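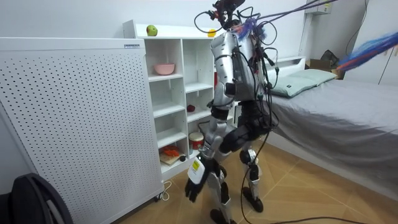

作者:格柜笔记
5月 · 周五

卧室这只白色开放格柜搬进来已有一段时间,整理方案改过三次。这一串记第四次:顶板怎么用,格子怎么用,孔位和污渍怎么处理。尺寸单位一律毫米,重量单位一律克。

型号是 Pinel 的敞口格柜,白色贴面板,立板加横板,没有门,没有抽屉。从 Sarantis 路上的旧家具店买的,说明书缺失,螺丝包缺了一半。装配顺序是按板上的孔反推的。

先说尺寸。左列单格净宽 262。中列上面那格比较高,净高 318。量法:钢卷尺贴内壁,前后各量一次,取小值。前后差超过一个刻度的话,先去查立板垂直度,别急着记数。

立板垂直度的检查没有特殊工具也能做。量格口两条对角线,相等就是正的。我这只左列对角线相等,中列起初不等,松开背板螺丝,推正,再按对角顺序拧回去,之后相等。

拧回去的时候不要一次拧到底。每颗先带到刚吃力,走完一圈,再走第二圈。贴面板的芯材经不起反复拆装,同一个孔拆过两次以后,握钉力就明显下降。

地面是瓷砖,有砖缝。柜脚压在砖缝上会慢慢偏,偏了以后格口变成平行四边形,外观上很难看出来,放东西时才觉得底板在滑。处理方法是整柜挪开砖缝,再垫薄片。垫片用硬质的,毛毡不行,会继续压缩。

找平的参考面取顶板。水平尺沿长边放一次,沿短边放一次。沿短边允许略微向后低,东西会靠墙停,不会往前走。这一条对圆的东西有用,后面说水果时会用到。

顶板上有孔。一个深色的螺丝孔比较显眼,其余是散开的小孔。旧家具常见,前一任主人装过什么不清楚。孔本身不影响承载,影响的是擦拭:水进了孔,芯材吸水膨胀,贴面沿孔口起一圈。

所以顶板只用拧干的布,不喷水。喷雾类清洁剂先喷布,再擦板。顺序反过来,孔口就会积液。
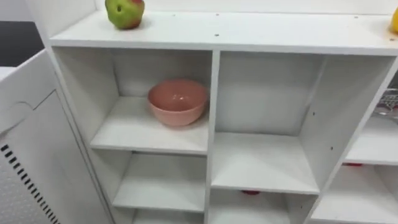 顶板和左侧几格。粉色碗单独占一格,下面那格空着。

右端有一小片浅褐色污迹。试过三种方法:干布,无效;微湿布,颜色略浅;Elelent 的白色清洁膏,隔着湿布打圈,基本可去。但膏体带细磨料,同一处擦多了会失光。我的做法是只擦一轮,剩下的留着。

失光比污迹更难接受。污迹以后还能再处理,光泽磨掉就回不来了。

孔的封法,比较过两种。一种是 Skasach 的白色贴片,自粘,直径够盖小孔,边缘会略高出板面,手摸得到。另一种是修补蜡,填平以后刮掉多余部分,手摸不到,但白色和板子的白色对不上,侧光下能看见。

结论:顶板前缘的孔用蜡,手经常经过;靠后的孔用贴片,快。目前还没封,孔都还开着,等蜡的色号到货。

买蜡时别凭印象选“白”。贴面板的白偏冷偏暖都有,拿一块边角料去对,或者把贴片和蜡各试一点在背面。我第一次买的偏黄,退不了,用在抽屉内侧了。

格子的分配原则只有两条。第一,每格只放一类东西。第二,每列至少留一个空格。空格是周转用的,拿出来分拣的东西要有落脚的地方,不然会落到床上。

左列上格:粉色碗。碗靠右,贴近中间立板,左边留出一只手的宽度。碗口朝上放,不扣放。扣放的碗要翻一次才能用,格内净空不够翻,容易磕横板前沿。

碗的外径小于 262,放得下,但两只并排放不下。所以这一格的容量就是一只大碗加一点零碎,零碎我不放。

左列往下的格子暂时空着。预定放折叠好的毛巾,宽度按三折计算,折完比格宽窄一指。太窄会歪,刚好等宽会抽不出来。

中列上面的高格也空着。318 的净高,放 A4 文件盒竖着可以,上方余量不大,要先斜着进再立正。有人会想在中间加一块活动层板,我量过,没有预钻孔,要自己打。暂不打。

中列下面那格有个红色的物件,还没归类,先不动。归类标准:一周内用过的留在手边,没用过的往下移。

接下来是顶板。顶板的高度方便,手一伸就到,所以容易变成什么都放的地方。限制用途是唯一有效的办法。我给它的用途是水果,加上限:一次不超过四个。

放在卧室里不算理想的位置。厨房台面朝西,下午温度高,冰箱又满。卧室背阴,空气干,水果表皮失水略快,烂得慢。权衡以后选了这边。
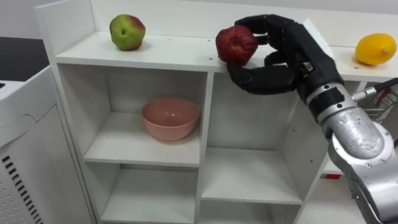 顶板上两只苹果、一只柠檬。深红那只被拿起来,在前沿上方;青的带一片红晕,靠里;柠檬在最右。

苹果和柠檬分开放,间距至少一只苹果。两只苹果之间也不要贴着。接触点是压伤和发霉最早出现的地方,这个规律比品种差别更可靠。

检查方法:每次拿起来看底面。搁在板上的那一面平时看不见,软斑往往从这里开始。看完换个方向放回去。检查频率两天一次就够。

深红那只皮面有点皱,失水的表现。皱皮的苹果先吃,或者切块煮。青的那只靠上的位置有个小褐点,先记着大小,下次对照。褐点不变就当表皮瑕疵,变大就切开看。

柠檬放右端。柠檬比苹果耐放,检查可以放宽到一周一次。判断标准是手感,轻捏有弹性就行,发硬说明皮在变干,汁还可以用。

有一点要提醒:柠檬切开以后不要再放回顶板。汁液进孔,同样是吸水起边的问题,而且酸会让贴面留印。切开的一律进冰箱,扣盖子。

水果下面要不要垫东西,做过对比。垫纸巾:吸潮,但纸会粘在果皮上。垫硅胶垫:不滑,底面不透气。什么都不垫:板面要常擦,检查最方便。现在什么都不垫。

滚动问题。苹果有果柄窝,立得住。柠檬是椭圆的,尖端朝侧面放,长轴平行于前沿时最容易往前滚,长轴垂直于前沿时最稳。前提是顶板找平,前面说过,短边方向略向后低。

承重。顶板、碗、一批书全部放上去那一次,总重 3726,跨中没有看得出的下弯。测法是一根拉紧的线靠在板下沿,看中间的缝。平时远到不了这个数,四只水果可以忽略。

要注意的是长期荷载。贴面板放一天没事,放一个冬天会慢慢弯下去,卸掉以后只回来一部分。重的东西放在立板正上方,轻的放跨中。书放在格子里,别放顶板。

防倾倒。空柜时重心偏高,上面放东西以后更高。固定件用 L 形角码,装在柜顶后沿,一头进墙一头进板。进墙的一头必须打到实心位置,石膏板要用专用锚栓。租房不让打孔的,把重物全部放最下面一排。

角码的螺丝长度要小于板厚。顶板已经有够多孔了,再穿一个出来没有必要。钻之前在钻头上缠一圈胶带当限深。

灰尘。敞口柜积灰最多的位置依次是顶板后沿、横板前沿、格内后角。后角用手指包布进不去,用一支旧的平头刷,刷毛剪短一半,硬度刚好。

顺序从上往下,格内先角后面,最后擦前沿。反过来做,灰会落到刚擦过的层上。整柜擦一遍用时 60 分钟,包括把东西拿出来再放回去。只擦顶板的话几分钟。

东西拿出来时,顺手放在空格里,不放地上。这就是每列留空格的用处。全部拿完再擦,擦完等板面干,再放回。急着放回的那一次,碗底留了一圈水印,后来擦掉了。

标签试过又撤了。胶在白色贴面上留黄边,撕的时候还会带起一点表层。换成夹在格口横板前沿的塑料夹,可拆,缺点是突出来一点,拿东西时会碰到。现在什么都没贴,一格一类,记得住。

有人问为什么不用收纳筐把格子填满。筐壁占宽度,262 的净宽减去两侧筐壁和抽拉余量,剩下的装不了什么。筐适合小件,例如充电头、药盒。大件直接放格里更省空间。

还有人问能不能横过来放。这个型号的横板是靠偏心件锁在立板上的,横过来以后受力方向变了,偏心件承剪。短期可以,长期不建议。

贴面边条有一处起翘,在左侧板靠下的位置。熨斗中温隔布压过一次,胶重新化开,贴回去了。压的时候木块跟在后面,趁热压住,数到三十再松。温度高了边条会缩,缩了就露芯材。

待办:修补蜡到货后封前缘孔;后排孔贴 Skasach;毛巾按三折折好,放左列;中列下格归类。右端那片污迹再擦一轮,看光泽再决定要不要继续。

补一条尺寸上的更正。上次在别处写过中列高格的净高,写的是从横板上沿量到顶板上沿,多算了一个板厚。以这里的 318 为准。

再补一条。果皮上的蜡会蹭到板面,侧光下看是一道雾。干的超细纤维布一擦就掉,不用清洁膏。

下一次更新等封完孔再写,附侧光和正光两种光线下的对比。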